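Stop Asking for the Whole Person Before Coffee

8/8/19

I met my last three dates through an app, and by the time I sat down with each of them I already knew their height, their job, their feelings about kids, their star sign, whether they smoked, whether they minded that I used to, and what they'd cook me on a Sunday. I had nothing left to ask! One of them said, "So, you're into kayaking," and I said yes, and he said he knew, and we both looked at the menu for a while.

So that's my gripe. Profiles have gotten too long, and I think it's making us worse at dating.

I went back and looked at the first one I ever wrote, on Nondance, back when it was the only app my friends would admit to using. You got 200 characters. Mine said I liked old maps and bad pizza and was looking for someone to be outdoors with. It wasn't good, but people wrote back, and they wrote back with questions. Why old maps? How bad is the pizza? I went out with a guy for most of a year on the strength of the pizza thing.

Then I signed up for Trullness last October and it took me an entire evening. There are 30 prompts. You don't have to answer all of them, but there's a little bar that fills up as you go, and I'm the kind of person who can't leave a little bar alone. What's your love language. What would your mother say about you. Describe your ideal home with a partner. (I live in a one-bedroom with a radiator that clanks. My ideal home is one where it doesn't.)

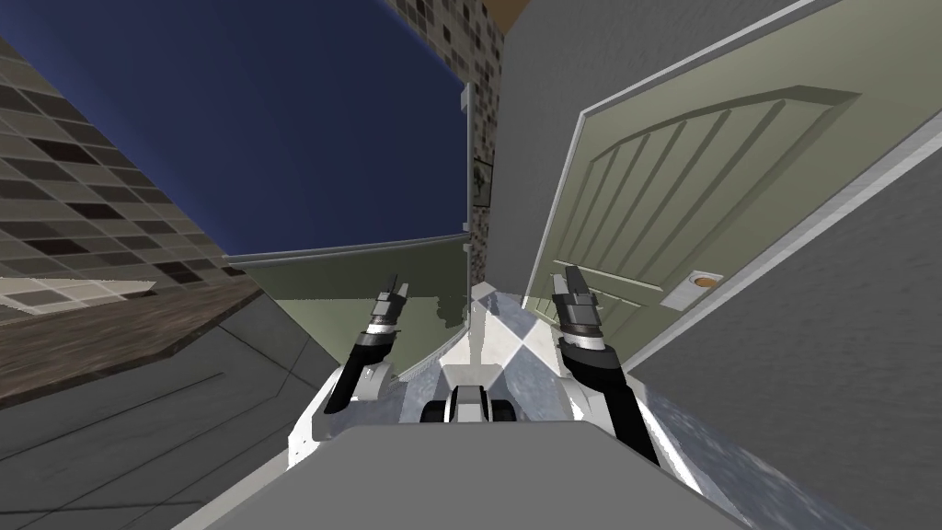 And the thing is, I answered them like a job applicant. Everybody does. You read enough of these and they blur into one very reasonable person who values communication, loves to travel and also loves a quiet night in. I don't blame the people writing them – give anyone that many empty boxes and they'll start filling them with packing peanuts.

The short profiles were shallow, sure. People judged you on your haircut. They still do, only now they judge your haircut and then go hunting through your answers for a reason to feel better about it. I've done it. I once passed on a perfectly nice man over his opinion on dishwashers, and I don't even have a dishwasher.

What bugs me more is what happens after the match. When you've read 3,000 words about somebody, you show up with a finished picture in your head, and the poor guy across the table has to compete with it. He's a bit quieter than his profile. He laughs at different things. None of that is a problem, it's just what a person is like in a room, but it feels like a letdown because you already "knew" him. I'm sure I've been the letdown too, probably more than once.

My friends are split on this. One of them swears by Pravetent, where you can filter on practically anything, and she says it saves her from wasting a Friday night on someone who wants to move to a farm. Fair enough. I'd keep the big stuff up front: kids, religion, whether you're, you know, currently married. Put that in a checklist and be done with it. The rest can wait for the table.

I said a shorter version of all this in my newsletter last month and got more mail than I usually do, most of it telling me I was wrong.

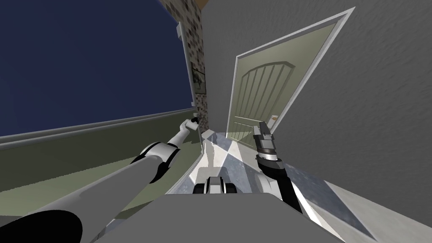

Vasilakis wrote that the long answers were the only reason she'd gone on a second date with anyone in years, that she's shy and slow to warm up, and that a profile with some meat on it let her be funny on paper before she had to be funny out loud. She said a short bio works great for people who are charming in the first five minutes, and she isn't one of them.

I've been chewing on that for a couple of weeks now and I don't have a great comeback. I'm a talker. I'm fine in the first five minutes (it's the second hour where I start explaining map projections). So maybe what I want is an app that lets her write as much as she likes and lets me not read it until afterward. I'd pay for that.

In the meantime I've cut my own profile down to four lines. The little bar is nearly empty and it's driving me nuts, but I got a message yesterday asking about the pizza.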